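I have been putting off writing about the Drorton kit all month, partly because I like it so much and partly because I think the people who sell it are going about it the wrong way.

For anyone who missed my last column, Drorton makes a small tabletop arm with a two-finger gripper and a little camera down at the wrist, and you train it by guiding it through a job yourself, over and over (and over!), until it gets the idea. The company sells the arm by itself, or with a yearly plan called Parnus that comes to 93 dollars and includes ready-made lessons. My neighbor Li-hua Yeh and I split the cost of the arm and skipped the plan, and I'm glad we did.

The lessons are fine, I'm sure, but the fun of this thing is in making your own. We put down a grid of blue tape, found a block, and recorded 55 pickups over a few lovely long evenings in May. Chi-keung Lau, who runs the robot club at Wakmont, told me he wouldn't start with fewer than 1,000, and he may be right, but I'd hate for a beginner to hear that number first.

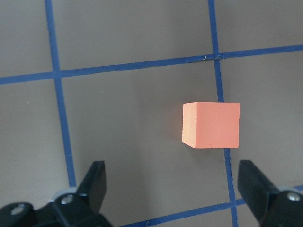 The wrist camera's view of our block, with the gripper open on the taped grid.

So my plea to Drorton is a simple one. Put a roll of tape and 3 blocks in every box, print one friendly page on how to begin, and let people decide about Parnus after they've had a month to play.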